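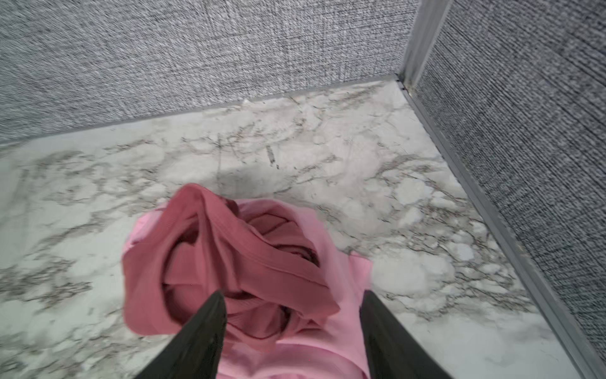 A gripper and two pieces of pink laundry. Picking clothes up is the part they can nearly do.

5 March 2022

I get asked a lot when there will be a machine that does the laundry. I worked 15 years in maintenance, most of it at a commercial laundry in Grovalport, so people figure I know. My answer is still no, not at home, not soon. But I've changed my mind about some of the reasons, so I'm writing it down.

First, what was already automated at the plant. Washing, obviously. Drying. We had an ironer line that took flat sheets and sent them out the far end folded. It was a Zarkov, an old one, and it ran well if you kept the belts clean. On a good shift it would do 1,000 sheets before lunch. People hear that and think folding is solved. Folding sheets is solved, if every sheet is the same size and a person stands at the front and clips the corners in. We had two people clipping corners all day. The machine couldn't find a corner and I don't think anybody who sold it ever claimed it could.

The other thing people did by hand was sorting. Bags came in, got dumped on a table, and somebody pulled the pile apart. Shirts inside pants, socks inside everything, an apron tied around the whole mess. That was the worst job in the building and it's the one I'd most like to see a robot take.

Look at the two pieces in the photo. One is a light pink knit, smooth. The other is darker, a ribbed fabric, twisted up in a knot on top of it, with part of it tucked down into the folds of the pink one. A person would grab the dark one, give it a shake and be done. For a machine that's several hard questions. Is it one thing or two? Here the colors are different, so that helps. Make them both the same pink and I'd have to look twice myself. Then there is an edge running across the top that could be a hem or could be a waistband. If you want to fold the thing you need to know which.

And the fingers. There are two of them, smooth and flat on the faces. I used to be a snob about this. I thought you would need a proper hand with five fingers before cloth was possible. I don't think so now. At the plant I knew folders who did nearly everything with a thumb and one finger on each hand, and they were faster than me with all ten. What they had was feel. They knew from the pull whether they had one layer or two. That is what I'd want to see in a gripper before I got excited.

Last September I went to a trade show and watched a folding demo at the Undard booth. T-shirts only. It took 7 minutes to do three shirts, and the third one I would have sent back. A person on the floor would do that in well under a minute. Still, it started with the shirts in a heap, and a few years ago the demos all started with the shirt laid out flat, which is cheating in my book. So that's progress and I'll give it to them.

Speed matters less at home than it did at work. This is where I've come around a bit. If a machine took all night to fold one basket, I wouldn't care, I'm asleep. What I would care about is the price, and what it does when something goes wrong. A plant has a guy like me on shift. At home there is only you, and you have work in the morning. The dryer is about as complicated a machine as most houses can support.

There's also the rest of the chore. Folding is one step. Somebody has to collect the clothes off the bedroom floor, check the pockets, treat the stain, hang the things that don't go in the dryer, and put it all in the right drawers. I have seen pieces of that done by robots in videos, one piece at a time, in tidy spaces with good light. I haven't seen one do the whole thing start to finish.

For shops and plants I'm more hopeful. Gallegos, the linen outfit across town, is talking about a robot to pull single towels from a pile and feed them to a folder. All towels, all white, all one size. I think that can work. It would take over a dull job and the numbers might even make sense with two shifts.

If they get it running I'll ask for a look and post what I find. In the meantime I have a load in the dryer.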